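3. Gathering the Demonstrations

I'll admit I thought this would be the easy part of the project. We had the arm, we had the wrist camera, and we had a big pile of towels from Saengthong, so how long could it take to record a robot picking one up? 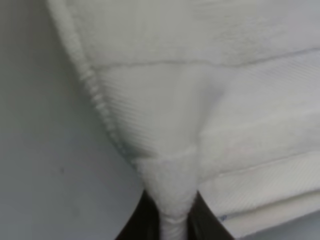

My first plan was to record whole folds, start to finish, and let the learner sort out which bits mattered. That gave us long, messy episodes where most of the time went into me fiddling with the controls. So I cut the task down. Each example now begins with the open gripper above the cloth and ends once the fingers have closed and pulled a short way (Figure 3). We got through far more of them that way, and I was a lot less grumpy by dinner.

Figure 3. Wrist camera view of a grasp on white cloth. The fabric is pinched between the two fingers, with the hem running up and to the left from the grasp.

The final set, which we call Brorum, has 2,000 grasps. I drove the arm myself for all of them with the Zernport hand controller, 40 to a sitting, and then took a break whether I felt like it or not. When I skipped the breaks in March my motions got lazy — I kept coming in from the same side — and the policy happily learned to do that too. I threw those sessions out and did them over.

Between grasps I picked the towel up and dropped it again from about chest height. I tried "arranging" it at first, and I was terrible at being random. Dropping works much better! You get buried corners, doubled hems and folds stacked on folds, and those are the cases we care about.

Labels were simple. After each pull I pressed one key if I thought the fingers had the edge, another if they had the middle of the cloth, and a third for a miss. I went back through the clips later and changed 132 of those labels, mostly ones where I'd called a fold an edge. White on white is hard on the eyes. A fold and a hem look a lot alike from the wrist until you spot the stitching, and I'd guess the network has the same trouble I do.

I kept the misses in. We also held back 120 grasps for testing, all taken from sittings that the learner never saw, so it couldn't get by on remembering one particular heap. The split was frozen on April 21, 2019, before we trained any of the Peltovero models in Section 4, and I haven't touched it since.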